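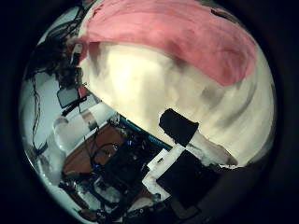 Black pad and white finger up against the pink and cream, with the electronics pile behind.

Step 4: Tuning the grip on soft stuff

If you followed the Loltgate build this far, your fingers open and close and nothing smells like burning. Great! Now we get to the fun bit, which is squeezing things gently (gently!) and finding out how bad your first numbers are. Mine were terrible.

Open the Renero config file and set the closing speed to 50. Leave the force limit at 100 for now – you can creep up later, and you'll be glad you started low. Then close the gripper on something big and squashy, and watch the pad as it lands. You want the whole face of it resting on the surface, so if only one corner touches, loosen the bracket screws, turn the pad a hair and tighten again.

I run this in the shared workshop with a second person close by, which I really recommend. One of you types, the other keeps hold of the small parts and stays near the power switch.

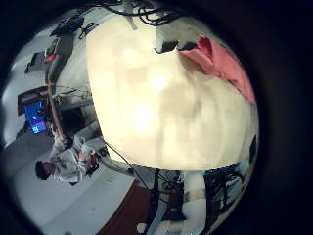 Next up is cable slack, and please don't skip it! Move the wrist through its full swing by hand, power off, and look for any wire that pulls tight. I leave 300 mm of spare at the wrist and tie it with a loose loop – tight zip ties killed two of my connectors back in August.

Happy with it? Save the config as a new file and go on to Step 5, where we wire in the Vondska board.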